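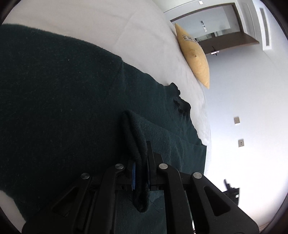
Dark green knit spread on the bed, with a ribbed section folded over.

Knitwear FAQ: folding, storing and looking after your jumpers

These are the questions that come up most at the Brarnard counter and in our inbox. Most of the answers were written by Stijn Hoekstra, who runs our mending bench. If yours isn't covered, send us a message and include the style number from the care label.

Why do you say to fold on a bed?

Because of the sleeves. A long-sleeved jumper laid out with its arms straight is wider than most tables and nearly every ironing board, and a sleeve that hangs over the side pulls on the shoulder seam while you work. A made bed also holds the knit in place a little. On a polished table it slides.

Use a plain sheet if you can. A pale one shows up lint, stray threads and hairs on dark colours before you put the garment away.

Face up or face down?

Face down for folding, so the front ends up on the outside. Face up for checking marks and pilling. If you're doing both, check first and then turn it over.

How do I get it flat without stretching it?

Lay the body down first, then bring each sleeve out to the side. Pat the wrinkles outwards with an open hand. Don't tug at the hem to straighten it. If the ribbing has rolled or folded over on itself, pick it up lightly, turn it back and let it settle. Ribbing that is put away folded under will usually hold that crease for a day or two of wear.
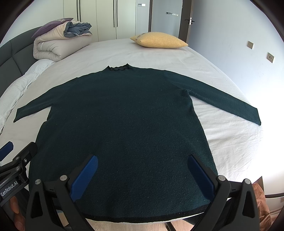

Once both arms are out and the hem is straight, the folding is quick. Bring one side in to the middle with its sleeve, turn the sleeve back down along the body, and do the same on the other side. Then fold the bottom up to the collar, in halves for a shelf or in thirds for a drawer.

What about ruffled or crimped collars?

Leave them alone as much as possible. Don't press them flat with your hand and don't put anything heavy on top. Fold the body so that the hem stops just short of the collar, and keep that jumper at the top of the pile. If the ruffle has gone limp, a bit of steam from a kettle held well back will bring most of it up again. Pinch it into shape with your fingers and leave it to dry.

My dark jumper is covered in specks. Is it pilling or lint?

Run a fingertip across it. Lint moves and pills stay put. Some of our yarns also have lighter flecks spun into them, and those won't come off however long you go at them with the roller. The Irnitow yarn is one of these – we get emails about it every February, when the winter stock goes on sale.

For lint, use a damp cloth or a sticky roller and go in one direction. For pills, use a comb or a battery shaver on a flat surface, never while you're wearing it.

Can I hang it instead?

We'd rather you didn't. The weight of the knit drops the shoulders and lengthens the body. If you have no drawer space, fold the jumper lengthways and drape it over the bar of a padded hanger.

How often should I wash it?

Less often than you think. Air it overnight after wearing and wash it when it smells or has a mark on it. The care label takes priority over anything on this page.

How should I dry it?

Flat on a towel, in the shade, turned once. Do the shaping while it's damp – sleeves straight, hem square, collar arranged how you want it. It's much harder to fix later.

I've found a loose thread. Can I cut it?

Check that it's attached first. Quite often it's a bit of fluff or a hair sitting on the surface. If it is attached, don't cut it. Ease it through to the inside with a blunt needle, or bring the jumper in.

What do repairs cost?

A loose thread or a small snag is $9. Cuffs and hem bands start at $56, depending on the colour match. The bench is open until 4 pm on Friday.

Which styles can you still match yarn for?

Everything in the Ilto range, and Tawfik styles numbered 596 and up. For older Tawfik pieces we can mend with the closest shade we have, and we'll show you the yarn before we start.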